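Switching to loose tea at home

I gave up tea bags in July. Zuzana Hájek sold me on it after I complained about the price of a box of 16. She buys a plain black leaf from Oditz and keeps it in a tin by the stove. 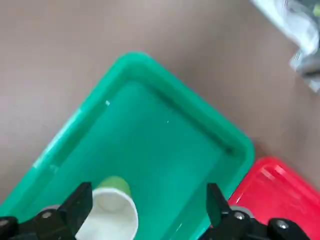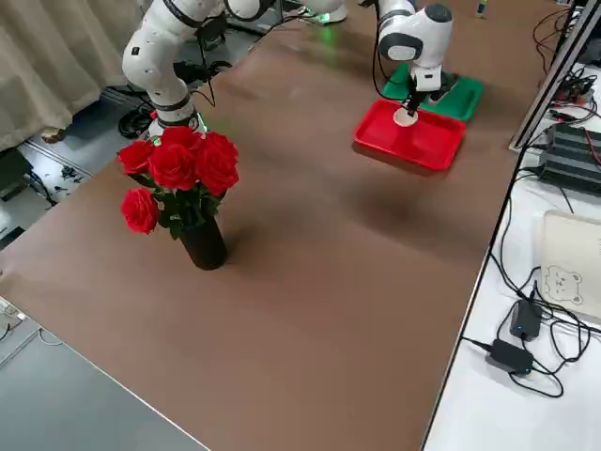 How much leaf do you need for one mug?

One level teaspoon, steeped for four minutes. Small broken leaf needs less time, so start tasting at three.

My first bag of leaf made 35 mugs. I wrote the date on the bag and kept a tally on the back. The next one is a green tea, and I will use cooler water for that.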